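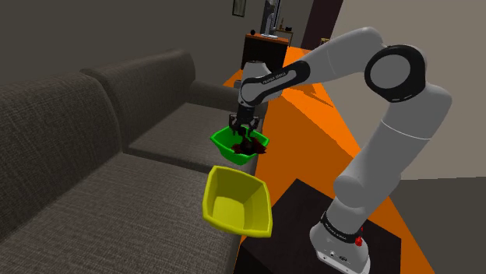

Figure 3. Simulated living room, bowl task. Arm on the black table, sofa alongside. Green bowl at the gripper, yellow bowl below it.

4.2 Rules for reporting simulated trials

We settled on a short set of rules before the main runs and kept to them, with one exception (see 4.4). The first is about what counts as a trial. A trial starts when the arm leaves its home pose and ends at the time limit or a stop condition, whichever is first. Resets done by hand are logged as resets, never as trials. Earlier drafts mixed the two and the numbers were useless.

Second, contact. Any touch between the arm and furniture gets logged, even light ones. Soft surfaces are the hard case. The Wastov checklist we started from only covers rigid tables, so a bowl pushed into a seat cushion had no category at all. We added one: soft contact, with depth taken from the simulator. Hartono argued for a force limit instead. Fair point — but our cushion model is too crude for forces to mean much, and we did not want to print them.

Third, failures stay in. All 2046 trials are in the release, including 623 that ended early. Seeds too. Dropping runs because the physics "looked wrong" is not allowed unless the fault can be reproduced from the same seed by a second person. That removed 9 runs, listed in the appendix.

Fourth, starting poses. Object poses are drawn once, saved, and shared accross all policies. No redraws after seeing results. Five policies, same list, same order.

Labels were the weak spot. Two raters, working apart, marked each final state as placed, not placed or unclear. "Unclear" was meant to be rare and wasn't, mostly where one bowl hid the other from the fixed view. A second view would of helped. Trultent now saves one by default; our July runs predate that change and were not re-rendered.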